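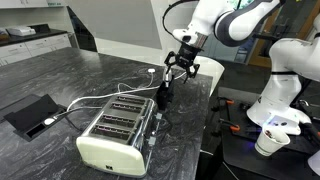 Four-slot toaster on a marbled countertop.

Section 5. Setting Up Your Flalier Countertop Appliance Timer

Thank you for bringing a Flalier home! We know most folks would like to plug it in and get on with breakfast, but do give this section a read first (put the coffee on, it isn't long). The timer sits between your wall outlet and one small appliance, and switches that appliance off when the time you picked is up.

Before you start

1. Unplug the appliance and let it cool all the way down.
2. Find an outlet you can reach without leaning over a burner or a sink.
3. Pull the little paper tab out of the back of the timer. It likes to tear, so go slowly.

Placing the timer and the cord 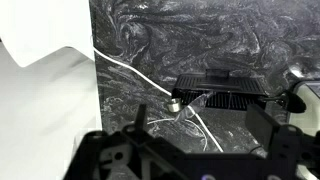

The timer needs open air on both sides, so keep it clear of curtains, paper towel rolls and the bread bag. Once it's in the outlet, take a minute to think about the cord. A white cord running slantwise across a dark marble pattern, as it does here, is easy to spot, and that's lovely when you're wiping up crumbs or reaching for the butter. If yours blends in, lay it along the back of the counter where hands don't go. Never staple it, and never run it under a cutting board!

4. Push the timer in firmly until it sits flat against the outlet plate.
5. Plug the appliance into the front of the timer.
6. Turn the dial clockwise to 5 minutes. The green light comes on.
7. Wait for the click. The light goes out and the power is off.

Note: If the light blinks, hold the dial in while you say the alphabet (our Rosalinda Talavera swears by this) and then go back to step 6. Still blinking? Look up code 106 in the back pages.

Caution: The longest setting is 25 minutes. Please don't wind the dial again and again to get around it, and don't use the timer with space heaters, slow cookers or anything with a motor.

When you're happy with the setting, write it on the card inside the lid of the box and go on to Section 6, Cleaning the Dial.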